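Surface care > Tables and linens
Thread: Cleaning striped table tops between sittings

feltard_119
Posted in November, 3059 views

We turn over a function room with square and long tables, all in the same pale stripe with gray lines. Current kit per table is one paper towel roll, one white spray bottle and one yellow cloth. Spray goes on the cloth, never on the table. Streaks still show wherever window light crosses the stripes.

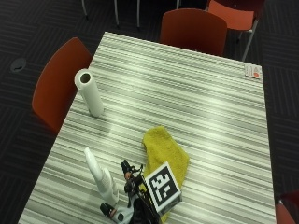

Re: Streaks under side light

trnka
Too much product. Go to half the dose, wipe along the stripes, then dry with paper. A bright band of light across the surface will show any residue you leave, so inspect from the low side.

Lamduan S.
Disagree on the paper. It sheds lint on anything with texture. I use a second dry cloth, folded in four, and refold after each table. The roll is for spills.

trnka
Lint depends on the grade. We went through 3591 sheets of two-ply last season and had no complaints.

feltard_119
Dose halved as of this morning. Still undecided on paper. The other variable is the cloth: laid out flat, the yellow one keeps its fuzzy side up and is easier to refold. Red chairs stay in place while we wipe, which limits reach on the long table at the back.

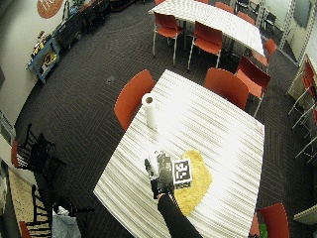
Ljubica Ionescu

Pull the chairs. Wiping over a backrest means uneven pressure, and that leaves arcs. I allow 5 minutes per table, chairs included.

Lamduan S.
Five is generous for the square ones. Agreed on the chairs – also check the carpet before you push them back.

trnka
Chairs can stay if you work from the corners. What cleaner is it?

feltard_119
Flevska neutral, diluted. Will try one table with paper and one with a dry cloth tonight, chairs out for both.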